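Stovano Interlocking Floor Tiles, pack of nine

Home / Floors / Soft Floors / Stovano

£32 per pack. In stock, except the orange, which has been coming back into stock since December.

Concrete is cheap, hard-wearing and has no sympathy for your knees. If you do your hobbies in a garage, a cellar or a spare room that was last decorated by someone who hated spare rooms, the Stovano tile puts a layer of foam between you and it. The edges slot together like a jigsaw with a very dull picture. No glue, no tools, and only a little swearing at the corners.

Start in the middle of the room and work outwards. People who start at the wall find out how square their walls are, and ring us about it. Trim the last row with a sharp knife and a metal ruler. Blunt scissors will also do it, in the sense that the foam will end up in two pieces.

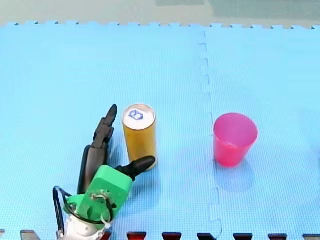 Heavy furniture leaves dents. Most of them rise again in a day or so, but a wardrobe is forever. Dogs vary. Cats regard the tiles as a present, and the guarantee doesn't cover claws, however sincerely you describe the cat.

Wash with warm water and a drop of washing-up liquid. Stand the tiles on edge to dry and don't put them in the tumble dryer. We added that line after a letter.

Colours: light blue, grey, black, orange (see above)
Straight edging strips: sold separately, £9
Delivery: free on orders over £109
Returns: unused tiles only, in something resembling the original bag

Customer rating: 4 out of 5, from 387 reviews

"Bought these for the cellar after the Hunus ones went crumbly. Much firmer, and my feet no longer ache by teatime. One star off for the smell, which took a week to clear." Roxana Villca

Also in Soft Floors: Tinar kneeling pad, Cuervo hallway runner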